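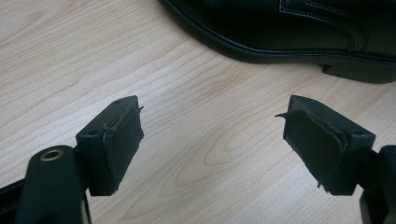 A black leather shoe on one of the work tables at the Godwood repair room.

Shoe repair evening returns to Godwood on Monday

The shoe repair evenings at Godwood Hall will start again on Monday, after a break of two months. The doors open at 6 pm and the last pair is accepted at 8 pm. The evenings are run by Belay, the neighbourhood repair group, which also mends bags and belts in the same room.

Berhanu Araya, who leads the shoe table, learned the work in his uncle's shop and later had his own small business in Jemmont Street. He closed the business three years ago and has repaired shoes with Belay from that time.

"Many people bring me a shoe and they say sorry, it is very old," he said. "But old is often good. If the leather is healthy and the seams are holding, I can do a lot with the rest."

The group asks visitors to bring leather shoes and boots first of all. Work shoes, school shoes and walking boots are all welcome. Trainers can be looked at, but the soles are often made in one piece and there is not much to be done when they split. Sandals are accepted if the straps are sewn.

Each visitor can bring two pairs in one evening. Small repairs, such as an open seam, a loose insole or a worn heel tip, are normally done while the owner waits. A new heel or a half sole takes longer, and these shoes stay with the group until the following session. Every pair that stays gets a paper ticket with a number, and the owner keeps the other half of the ticket. Please do not lose it – last year four pairs were left on the shelf for weeks, and the group had no way to reach the owners.

Last year the shoe table repaired 378 pairs. The largest part was heels. Stitching came second, and it is the work that Mr Araya likes best. He sews by hand with waxed thread and does not use the machine for uppers, only for straps and bags.

There are some changes in the room. The tables have been moved closer to the windows, and the shoe table and the bag table now stand side by side. Visitors are asked to clean the mud from their shoes at home, also from under the sole. Small stones in the sole can scratch the wood, and the tables are used for a children's drawing class in the mornings.

The evening can take 40 visitors. In the autumn there were two sessions when the queue went out to the street, and some people had to go home with their shoes not repaired. For this reason there is now a list at the entrance. You write your name, you take a place in the waiting area and you are called when a table is free. It is not possible to put your name on the list by telephone or to write the name of a friend who will come later.

The repairs are free of charge, but visitors pay for materials. A pair of rubber heel tips costs 3 pounds, and a pair of half soles costs 10 pounds. Laces, polish and insoles are sold at the door. The heels and soles are bought from Brudent, a supplier of shoemaking materials, and are kept in black and brown. Other colours must be ordered, and the order needs two weeks.

Belay is also looking for more people who would like to learn. Last spring Mr Araya taught a short course for beginners, and two of the participants now help him at the table. The new course has six places and will take place in the same room, on the evenings between the repair sessions. No experience is needed. The participants will begin with cleaning and conditioning of leather, then they will replace heel tips, and in the last lessons they will close a seam by hand. Everybody should bring one pair of their own shoes for practice, best a pair which they are not afraid to spoil.

"The first stitches are always ugly," Mr Araya said. "Mine were also ugly. My uncle made me take them out and start again, and I was angry with him the whole day."

Godwood Hall is opposite the library, and bus 42 stops in front of it. The repair room is on the ground floor, and the side entrance has no steps. People who want to join the course can leave their name at the shoe table on Monday or at the hall office during the day.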